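Ticket 1847
Betreff: Greifer links verliert Box beim Anheben / Station 6
Status: in Bearbeitung
Standort: Podamen, Halle 2
Gemeldet von: Lutfa Selvanayagam
Bearbeiter: Kavinda Siriwardena
Priorität: hoch (von mittel hochgesetzt)

Eintrag 1, Selvanayagam
Seit Schichtbeginn rutscht an Station 6 die Klarsichtbox weg, immer links. Rechts hält. Handgreifer, beide Seiten im Einsatz, Vorführmodus. Neustart hilft für ein paar Durchgänge, dann wieder. Fehlermeldung 143 am Terminal, steht nur "Backenposition unplausibel", sonst nix. Bitte heute noch jemand, wir hängen mit den Vorführungen für Pawlak hinterher und die Frühschicht hat schon gefragt ob sie wieder von Hand packen soll.

Eintrag 2, Siriwardena
Gesehen. Bitte nicht mehr neu starten bis ich die Logs hab, sonst sind die weg. Fragen:
- Tritt das nur bei den hohen Boxen auf oder auch bei den flachen?
- Wer arbeitet gerade an der Station, immer dieselbe Person oder gewechselt?
- Kabel links mal am Stecker angefasst, wackelt da was?

Eintrag 3, Selvanayagam
Nur die hohen. Die flachen gehen. Personen gewechselt, drei Kolleginnen, bei allen das gleiche. Stecker sitzt fest, hab dran gezogen. Logs liegen im Ordner, Dateiname mit Ticketnummer.

Eintrag 4, Siriwardena
Logs durch. Der linke Greifer meldet beim Schließen einen Sprung, Backe springt im Signal kurz auf "offen" und wieder zurück. Mechanisch ist sie wohl die ganze Zeit zu. Die Steuerung glaubt dem Signal und nimmt Kraft raus. Deshalb fällt die Box. Bei den flachen reicht die Restkraft, bei den hohen nicht.
Möglich:
a) Kabelbruch, der nur bei bestimmter Lage kommt
b) Nullpunkt verstellt nach dem letzten Update
c) Backe selber
Würde mit b anfangen, geht am schnellsten.

Eintrag 5, Selvanayagam
Nullpunkt nach Anleitung neu gesetzt, beide Seiten. Danach 29 Durchgänge ohne Fehler, dann wieder 143. Also nicht b oder nicht nur b.
Noch was, gehört vielleicht nicht ins Ticket, aber ich wüsste nicht wohin sonst: die Leute haben das Vertrauen in das Ding grade ziemlich verloren. Die machen jetzt alle die gleiche Ausweichbewegung, linke Hand erst drunter, dann kippen. Wenn wir das so aufzeichnen lernt die Anlage in Grornarcombe das später genau so. Kann man diese Durchgänge sperren?

Eintrag 6, Siriwardena
Gehört rein. Ja, kann man sperren, mach ich ab Fehlerbeginn für Station 6. Die vorher bleiben drin.
Bitte den Kolleginnen ausrichten: normal greifen, auch wenn die Box fällt. Fallen lassen ist ok, zählt nicht gegen die Leistung. Das war im Februar mal anders geregelt, gilt nicht mehr.

Eintrag 7, Selvanayagam
Ausgerichtet. Antwort einer Kollegin wörtlich: "Dann soll das bitte auch irgendwo stehen." Kann die Schichtleitung das aushängen? Bisher hängt da nur der alte Zettel mit der Stückzahl und danach richten sich alle. Früher hat jede ihr Packtempo selber eingeteilt, jetzt schaut man aufs Terminal und wartet auf Freigabe. Wenn dann auch noch der Greifer spinnt, ist die Stimmung halt weg. Zwei wollen zurück an die Handpackplätze, eine will auf jeden Fall bleiben, der macht das Spass.

Eintrag 8, Siriwardena
Aushang: hab an Schichtleitung weitergeleitet, Kopie ans Ticket. Alter Zettel soll weg.
Technik: jetzt Kabeltest. Ablauf:
1. Station in Wartung, Terminal gesperrt lassen
2. Eine hohe Box mittig auf die Platte, leer
3. Beide Greifer in die Hand, Kabel links frei hängen lassen, nicht unter den Arm klemmen
4. Langsam von beiden Seiten ran, schließen, halten, öffnen
5. Dann linken Greifer nach außen drehen und das Ganze nochmal
6. Signal mitschreiben lassen
Bitte zu zweit, eine greift, eine schaut aufs Signal.
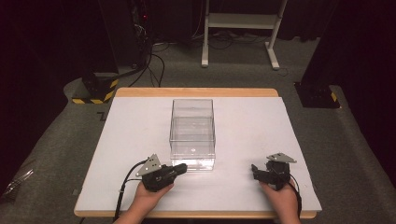

Eintrag 9, Selvanayagam
Test gemacht. Grade rangefahren: Signal sauber, jedes mal. Nach außen gedreht: Sprung kommt fast sofort. Wieder grade: weg. Reproduzierbar, haben es auch mit getauschter Person gemacht. Kabel rechts gleiche Prozedur, da passiert nichts.

Eintrag 10, Siriwardena
Damit a. Kabel links hat einen Schaden, vermutlich kurz hinter dem Greifer, wo es beim Drehen den Knick kriegt. Bei den hohen Boxen dreht man das Handgelenk weiter raus, passt also auch zu der Beobachtung mit den flachen.
Ersatzkabel liegt in Bakdale, nicht bei uns. Expressversand beantragt. Bis dahin Station 6 nur flache Boxen, hohe laufen über den Handpackplatz. Steuerung bitte NICHT auf höhere Restkraft stellen, auch wenn das kurzfristig hilft, dann drückt uns der rechte die Wände ein.

Eintrag 11, Selvanayagam
Ok. Wer an den Handpackplatz geht, machen wir freiwillig. Frage von der Spätschicht: wird die Zeit am Handplatz auf die Schulungsstunden angerechnet oder nicht? Sonst fehlen denen die Stunden für die Einstufung.

Eintrag 12, Siriwardena
Kann ich nicht entscheiden, ist Personal. Hab gefragt. Meine Meinung: muss angerechnet werden, der Ausfall liegt ja am Gerät.

Eintrag 13, Siriwardena, 13. Dezember 2018
Kabel da und getauscht. Drehtest in beide Richtungen ohne Sprung. Altes Kabel aufgeschnitten, eine Ader durch, zweite angeknackst. Zugentlastung links jetzt ein Stück weiter hinten gesetzt, damit der Bogen größer wird. Rechts gleich mitgemacht.
Sperre der Aufzeichnung hebe ich auf, sobald von euch eine ganze Schicht ohne 143 gemeldet ist.

Eintrag 14, Selvanayagam
Schicht durch, keine 143. Hohe Boxen laufen. Eine Kollegin sagt der linke fühlt sich jetzt schwerer an, liegt wohl am Kabel das anders zieht, stört aber nicht. Aushang hängt. Personal hat sich noch nicht gemeldet, Ticket deswegen bitte offen lassen.

Eintrag 15, Siriwardena
Sperre aufgehoben. Bleibt offen wegen Schulungsstunden, Priorität auf niedrig. Technischer Teil erledigt. Bestellung zwei Reservekabel für Podamen läuft extra.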